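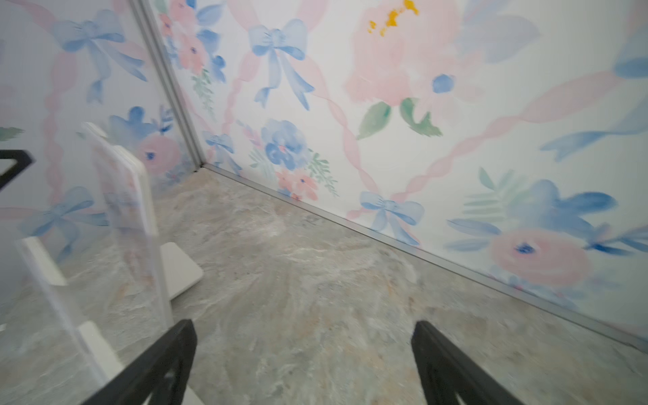
Playground Check – Jenda Park, 08/12/2021
Inspector: Obinna Odukoya

Swings: PASS. New chains look great, all 44 links greased!
Slide: PASS. Smooth from top to bottom – lovely work by Badetti.
Climbing net: REPAIR. One frayed knot on the low side, tag 766.

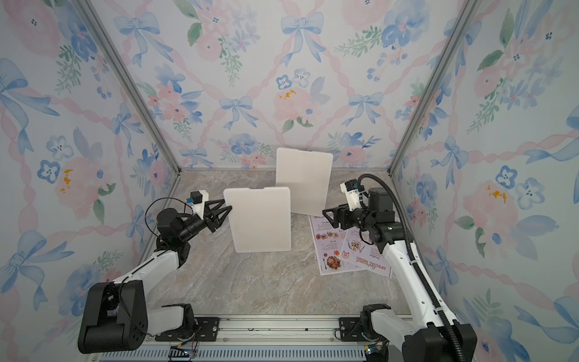 Can the net stay open until the knot is replaced?
Close the low side only. The high side is sound and kids can use it.

Mulch: TOP UP. Thin under the swings, so I'd like 20 more bags before the next visit.
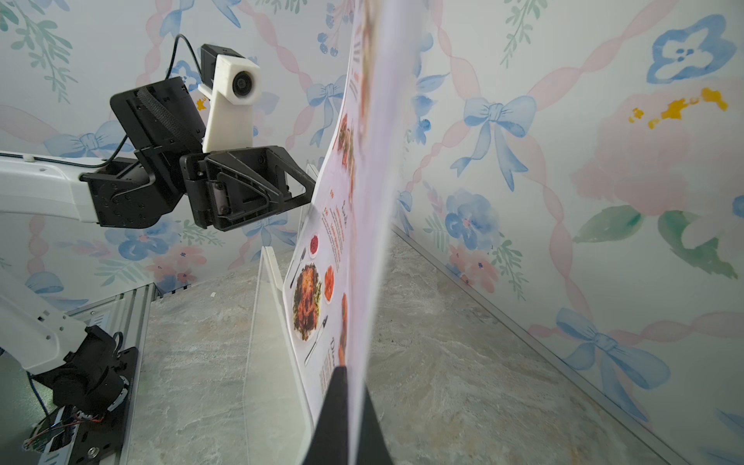
Rake it level after it goes down, and pull it back from the border boards. Gate: PASS. The latch clicks shut by itself now – so happy to see that fixed after October!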